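Automatización de procesos de desmontaje
Tema 5. Planificar y presupuestar una célula para equipos de sobremesa
Apuntes de clase. Prof. Tülin Bozkurt

En este tema dejamos la cinemática y pasamos a las cuentas. El caso de trabajo es una línea de recuperación de componentes de ordenadores de sobremesa en la planta de Barajas. El objetivo es redactar una propuesta de compra que se pueda defender ante quien la paga.

5.1 La tarea manda sobre el catálogo

Antes de pedir ofertas hay que saber dónde va a trabajar la pinza. Dentro de la caja abierta hay placa, cables y chapa a muy poca distancia unos de otros.
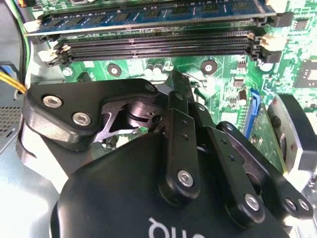
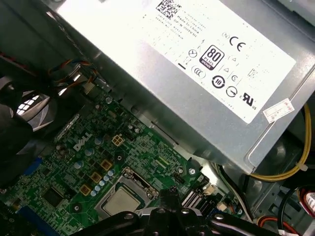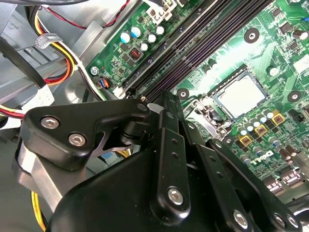 La primera decisión es qué se quiere extraer y en qué orden. En nuestro caso se piden memoria, tarjetas de expansión, procesador y fuente de alimentación. Cada pieza exige una fuerza, una apertura y un ángulo de acceso distintos. Una pinza que sujeta bien una fuente puede no caber entre las ranuras de memoria. El error habitual es comprar por carga máxima y descubrir en el montaje que falta sitio.

Para cada pieza, rellenad una ficha con estos datos:

Dimensiones y peso
Tipo de fijación (pestaña, palanca, tornillo, conector)
Holgura libre alrededor de la pieza
Cables que hay que apartar o desconectar antes
Valor de reventa o de reciclaje

La ficha se hace con el equipo delante y un calibre. No vale copiar los datos de la hoja del fabricante.

5.2 Partidas del presupuesto

El brazo es la partida más visible y pocas veces la que desvía el presupuesto. Separad siempre lo siguiente:

a) Brazo y controlador.
b) Pinza, dedos intercambiables y repuestos.
c) Cámara de muñeca, óptica e iluminación.
d) Mesa, útiles de sujeción de la caja y vallado.
e) Integración y programación.
f) Formación de operarios.
g) Mantenimiento del primer año.

En el caso práctico se comparan dos ofertas. Lurkent vende la célula completa, con integración incluida y un plazo de entrega de 26 semanas. Tresthorpe suministra brazo y pinza por separado y deja la integración al cliente. La segunda sale más barata en la partida a) y más cara en cuanto se suman las horas propias de la e). Quien no valore sus horas internas elegirá mal.

Los dedos se tratan como consumible. El juego de recambio del caso cuesta 399 euros y hay que prever 2 juegos al año, con su plazo de entrega. Si no hay repuesto en el almacén, la parada de la célula cuesta más que el juego.

La iluminación suele quedar fuera de la primera versión del presupuesto. La chapa, los tornillos y el disipador del procesador producen brillos, y la cámara los acusa. Reservad dinero para probar al menos un par de configuraciones de luz antes de cerrar el pedido.

5.3 Volumen y amortización

La planta recibe hasta 600 equipos al mes. Ese dato por sí solo no sirve para dimensionar. Hace falta la mezcla de modelos, pues cada disposición interior nueva supone horas de programación. Pedid el registro de entradas y agrupad por modelo de caja. Si unos pocos modelos concentran la mayor parte del volumen, empezad por ellos y dejad el resto en el puesto manual.

El plazo de amortización se calcula con el volumen que de verdad va a pasar por la célula. En la hoja de cálculo hay una celda para el porcentaje de equipos rechazados (cajas deformadas, tornillos dañados, modelos no previstos). No la dejéis a cero.

5.4 Compra por fases

Fase 1. Alquiler o préstamo de una pinza y ensayo sobre equipos reales, sin línea.
Fase 2. Compra de brazo y pinza, un solo puesto, un solo modelo de caja.
Fase 3. Útiles definitivos, seguridad y ampliación a otros modelos.

Al final de cada fase debe haber un criterio de paso escrito antes de empezarla. El pliego del proyecto Rastska, disponible en el aula virtual, trae un buen modelo de criterios en su anexo; el apartado de garantías, en cambio, es flojo y no conviene copiarlo.

Ejercicio para entregar en mayo

Preparad el presupuesto de la fase 2 con las dos ofertas. Máximo cuatro páginas, más las fichas de pieza. Indicad el origen de cada precio y marcad cuáles son estimaciones vuestras. Las entregas sin la partida e) desglosada en horas se devuelven sin corregir.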